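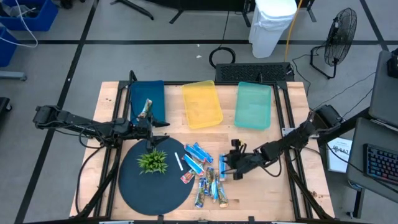
The Long Life of the Snack Bar

07/05/2019

Walk into any gas station between Lendarar and the coast and the bars are at eye level. Candy has moved down a shelf. Chips are along the back wall by the coolers. The bars get the spot next to the register, where people stand with their wallets already out.

It took a long time to get there. Pressed blocks of grain, fruit and fat are an old food, carried by hunters, sailors and soldiers in one form or another for centuries. What changed in the last few decades was who ate them and when. A bar used to be something you packed for a hike. Now it is breakfast in the car, lunch at a desk or the thing a parent pulls out of a bag at four in the afternoon.

The town of Gusanau has made bars longer than most. Its oat mill began pressing them as a way to use broken flakes that could not be sold as porridge. The first ones were sweetened with molasses and wrapped in waxed paper, and by most accounts they were very hard. Older residents remember being told to suck on the corner for a while before biting.

The mill's recipe had five ingredients: oats, molasses, lard, salt and raisins. The lard went first, replaced by vegetable oil. The molasses gave way to corn syrup, which held the flakes together at a lower cooking temperature and made a softer bar. Raisins stayed the longest. They were dropped from the main line after the mill was sold to Nautiyal, a regional bakery company that wanted chocolate chips.

Softness is the main problem in bar making, and it has never been fully solved. A fresh bar is pleasant to chew. Over a few months in a warehouse, water moves out of the fruit and syrup and into the grain, the sugars start to crystallize, and protein, if there is any, begins to tighten. The result is a bar that bends a little in the first week and snaps by the last. Makers work against this with glycerin, with extra fat, and with fiber syrups made from chicory or tapioca. Each one changes the taste. Glycerin in particular leaves a faint warm feeling at the back of the throat that regular bar eaters learn to recognize.

The wrapper matters as much as the recipe. Waxed paper let in air and damp, so the early bars were sold within a short distance of the mill. Metallized film, a thin plastic with a very thin coat of aluminum, kept out light and moisture and let a bar sit on a shelf for the better part of a year. It also let the bars travel. Gusanau oats that once went no farther than the next county were soon being sold three states away.

The film is also the hardest part of the product to get rid of. Most town recycling programs will not take it. The pieces are small and light and get caught in the sorting equipment, and the layers cannot easily be pulled apart. Some makers have gone back to paper, with a coating on the inside. The bars in those wrappers have a shorter date on them and cost more, and stores in damp places are slow to order them.

Then there is the question of what a bar is supposed to be. Diteo, a small brand that started selling at farmers markets, makes one with dates, almonds and nothing else in it apart from salt. It has around 16 grams of sugar, nearly all of it from the dates. A chocolate bar of the same weight is not far off. Buyers of the Diteo bar tend to think of it as fruit. Buyers of the chocolate bar know they are having candy. Their bodies may see less of a difference than they do, though the date bar does come with more fiber.

Protein bars are their own branch of the family. They grew out of products for bodybuilders, and the early versions tasted like it. Whey and soy powders are chalky, and covering them in coating only hid the problem for the first bite. Newer ones blend several proteins and puff some of them into crisps, which gives the teeth something to do. They are now the most crowded part of the shelf.

Prices have gone up with the claims. A plain oat bar from a box works out cheap, and for many uses it is all anyone needs. For a long walk, grain and sugar do the job. For a meal that has been skipped, look for one with nuts, and drink some water with it. Bars are dry food, and a lot of what feels like hunger an hour later is thirst.

Making them at home is easy and takes one pan. Toast the oats first. Heat honey and nut butter together until they run, stir everything up, and press it down much harder than seems right, using the bottom of a glass. Leave it in the refrigerator overnight before cutting. They will be crumbly at the edges, and they will last about a week.

In Gusanau the old mill building still stands by the river, with the loading doors bricked in. Nautiyal moved the line to a larger plant outside Lendarar. Every August the town holds an oat supper in the mill yard, and one table sells bars made to the first recipe, lard and all. They come in waxed paper. They are still very hard, and they usually sell out before the soup does.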